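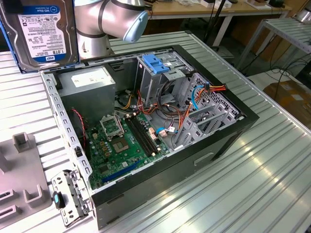

Moving the old photos off the desktop

2020-07-02

I spent most of last week going through family photos that had been sitting on our old computer in Wavonville. There were 19 folders, most of them named "new" or "new2" – my own fault. The oldest pictures are from the December we drove up to Savdale and got snowed in at the motel.

I kept the sorting simple. One folder per year, and inside that one per trip or holiday. Blurry ones got deleted unless they were the only shot of somebody. I gave myself 20 minutes a night and stopped when the timer went off.

Everything now lives in 2 places. One copy is at home and the other is in a drawer at my sister's house in Grolley. I'll swap hers for a fresh one when we visit.

Next up is the box of paper prints in the hall closet. I may send those out to be scanned – the last quote I got was 20 cents a print.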